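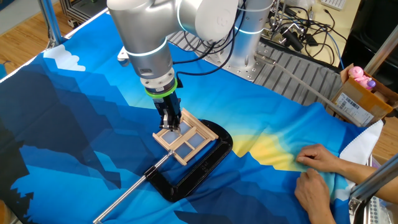 Small Windows for the Pulamdale Model

Welcome to our gallery page. In our group we build a model of one old street in Pulamdale, as it was in 1856, and this spring the work is mostly windows. The street needs 62 of them. We have finished 18, so there is still much sitting at the table in front of us.

The windows are simple, and I like them for this. Each one is a square of light wooden sticks with a cross inside, so it has four panes. Under it goes a sill which stands out a little from the wall. Areti Petridis made the first drawing, and we still follow it, except that her sill was too thin and broke when somebody put an elbow on it.

For gluing we use very little glue, put on with the end of a toothpick. If you see a drop come out at the corner, take it away at once with a dry cloth. Later it becomes hard and then the paint does not hold there. I wait 20 minutes before I touch the cross. Lalit Khurana waits less and his windows are also good, so please decide for yourself.
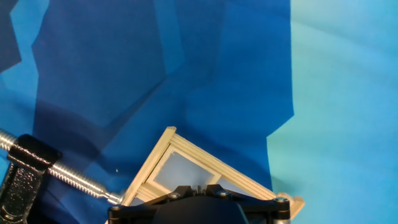 The big C-clamp is the tool that new members ask about the most. It is much too strong for a little window, and we never close it on the sticks. We use it when we glue the thick boards for the house walls. Before you turn the screw, put a piece of scrap wood on both sides, or the pad will leave a round mark in the board. The thread also wants a drop of oil in March, when the workshop has been cold for a long time.

The cloth with the blue mountains came from Nuanchan Thongdee. She had it at home and did not use it. We all like it on the table because pale wood is easy to find on dark blue. It makes wrinkles, and before measuring you should pull it smooth with your hand.
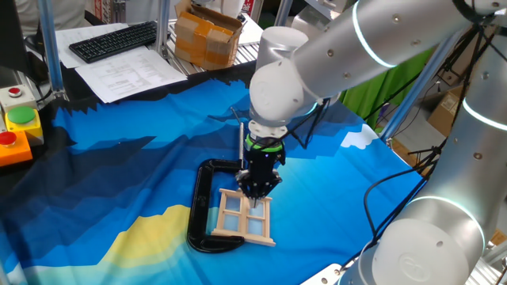 A four-pane window and the black C-clamp on the mountain cloth.

The next pictures will be of the doors. Sakda Ratanaporn is cutting the first one now, and he asks if anybody has thin hinges left from the Camville house. Please bring them in the evening, after six, and leave them in the tin near the door.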